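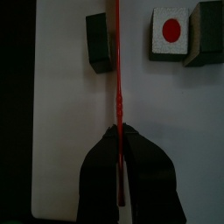

Frequently Asked Questions: Rods, Blocks and the White Table

Updated August 10, 2021

14 shares 6 comments

The Clatside Play Library lends out building sets to anyone with a card and a reasonable record of bringing things back. Most of the questions we get at the desk concern the foam blocks and the rods, so the answers are collected on this page, where you can read them at home instead of in line behind a toddler.

What exactly do I get in a foam and rod set?

One drawstring bag of foam blocks, one tube of thin rods, and a card with six building ideas on it. The big set has 40 blocks and the small set has however many are left after we make up the big ones. Ask for the small set if you live in an apartment. Ask for the big set if you have a basement and an optimistic nature.

Are the rods all the same?

They are not. We have plain ones and we have the kind with a bumpy section partway along, like the red one. The two kinds came from different makers at different times and were mixed together in December by a well-meaning person with a large bin. We have stopped trying to sort them. If your child will only accept the bumpy ones, say so when you reserve and we'll look through the tube for you.

What is the bumpy part for?

It gives small fingers something to hang on to. It is also very satisfying to drag across the edge of a table, as you will discover at six in the morning.

Can I use chopsticks in place of a missing rod?

For building, yes, and plenty of families do. For returning, no. We have received chopsticks, knitting needles, a straw packed with modeling clay, and one length of uncooked spaghetti that had been colored in with marker. The spaghetti was a beautiful piece of work. It still counted as a missing rod.

What does a missing rod cost me?

Nothing for the first one. After that we ask you to buy a replacement pack, which we keep at the desk. A missing block is treated the same way, unless it was eaten by the dog, in which case please call the vet first and us second.

Do the rods go through the foam?

Please don't. A rod pushed through a block makes a hole, and a block with enough holes in it is a sponge. The idea cards only use rods laid across the tops of blocks, leaned against them, or dropped into gaps between them. The card called "Bridge" has an arrow that looks like an instruction to stab. It is a printing error. We have corrected it with a pen on most of the cards.

Why do you tell people to build on a white surface?

Because you can see what you've got. A thin red rod on a patterned rug is gone until somebody finds it with a bare foot. On plain white it shows up from across the room, and so do the blocks. The tables in our playroom are white for this reason, and also because white was on sale.

If you have no white table at home, turn a poster board over and use the back. A bedsheet also works, although it wrinkles and your tower will lean. Waltraud Grube, who runs our Tuesday's-child-free grown-up evenings (yes, the name is hers, and no, they are not held on any fixed day), builds on an old refrigerator shelf liner and won't hear a word against it.

How tall can we go?

As tall as you like with foam. It's foam. The playroom record is 130 centimeters, measured by Ida Kohlhase with a sewing tape while everyone else held their breath. It came down before she had finished writing the number, and we have decided to believe her.

Is there a game that uses just a few pieces?

Three blocks and one rod will keep two people busy for longer than you'd think. Put the blocks on the table in any arrangement. The first player lays the rod so it touches two of them. The second player moves one block without making the rod roll away. Keep swapping until it rolls or until someone says the other person breathed on it — which is how most of our games end.

For one player, try standing the rod upright among the blocks with nothing holding it but the foam on either side. Squeeze the blocks together gently. Swearing is permitted at the grown-up evenings only.

How do I clean the set before I bring it back?

Wipe the rods with a damp cloth. Work along the bumpy section with an old toothbrush, as that's where the jam goes. Blocks get a wipe with mild soap and then a night on a rack. Do not put foam in the dishwasher. Do not put foam in the dryer. Do not put foam in the microwave "just to take the chill off," which is a direct quote from a member we are fond of.

Pack everything dry. A damp bag smells like a pond by the following morning, and the next family will think it was us.

My child is under three. Can we borrow the blocks alone?

Yes. Ask for the bag without the tube. Rods are for three and up, with an adult in the room who is looking at the child and has put down the phone.

How long can I keep a set?

Three weeks, with one renewal if nobody is waiting. There is usually somebody waiting. The library has 600 members and considerably fewer sets, and we'd rather not do the long division in public.

I found an extra rod in my bag. Should I bring it back?

Please do. It belongs to another set, and there is a family somewhere being blamed for it. Drop it in the jar on the desk. We don't ask questions, though we may look at you with gratitude.

Can I donate blocks we've outgrown?

Gladly, if they're clean and free of teeth marks. One or two small teeth marks are fine. Leave donations inside the door during opening hours, with your name on the bag so we can thank you or return the live hamster, as happened once.

6 comments Share this page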